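I bought the Wendell prayer journal in August, having abandoned 4 others by Lent. It gives you one page a day, a verse at the top and 20 ruled lines underneath, which is generous on mornings when all I have to say to the Lord is "help" and "sorry about yesterday". 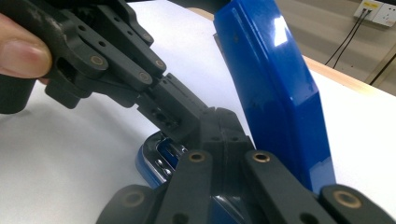
The paper is thick enough for my leaky pen, and the ribbon stays put. I could do without the gratitude boxes. Mine said "tea" for most of a week. Still, I've kept going past the page where I usually stop, and I've ordered a second one for my sister, who prays faster than I do.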